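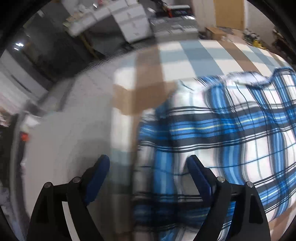

Attachment 1: plaid shirt, blue with black and white, thin yellow-green pinstripes

Ticket: Clotia listing uploader, photos drop off after save
Opened by: Rodel Quiambao
Store: Widano Secondhand
Priority: was Low, now High
Status: Monitoring

Monday 8:50 am
Photos vanish from listings once I hit Save. Upload bar fills, thumbnail shows, save, reload, grey box. Title and price stick fine. Did it on the shirt attached plus everything else I tried this morning. Chrome on the shop desktop. Got a rack of winter flannel to get up before the weekend so bit of a rush.

9:05 am
Tried: cleared cache, logged out and in, private window. Same each time. Firefox, same. Turned the modem off and on as well, no change.

9:20 am (Fawzy support)
Hi Rodel, can you tell us which plan the store is on, and whether the photos go through the Hetano sync folder or straight into the browser? Also the size of one file that fails.

9:40 am
Standard plan. Sync folder. Files are all different sizes, biggest I can find is 4 MB. Old listings still have their pics, it's only new ones. Haven't changed any settings that I know of.

10:10 am (Fawzy support)
Thanks. Please upload one straight from the desktop, skip the sync folder, and save.

10:25 am
OK that worked. Photo still there after reload. Same file put back through sync folder = grey box. So it's the folder?

10:50 am (Fawzy support)
Looks that way. Could you open Hetano, go to Activity, and paste the last few lines?

11:00 am
queued
sent
link expired before attach
queued
sent
link expired before attach
Goes on like that right down the page. 81 of them marked expired.

11:15 am (Fawzy support)
The temporary link is timing out before Clotia picks it up. Check the computer clock against your phone please.

11:20 am
Oh for. Clock's 26 minutes fast. Automatic time was switched off, no idea when. Turned it back on, synced, restarted Hetano.

11:35 am
Test listing saved, photo stays. Second one too. Do I have to redo the expired ones by hand??

11:50 am (Fawzy support)
No need. In Activity tick Select expired, then Retry. It handles up to 2,000 files in a batch. Leave the listings as drafts till it's done or buyers will see the grey box.

12:30 pm
Retry finished. All green exept one, a pair of cords with an apostrophe in the filename. Renamed it, went through.

Clock was right again after a restart but I want to see it hold overnight before closing. If its drifted tomorrow I'll get the battery on the board swapped, machine's old enough. Can you leave this open till then.

12:40 pm (Fawzy support)
Will do. Set to Monitoring.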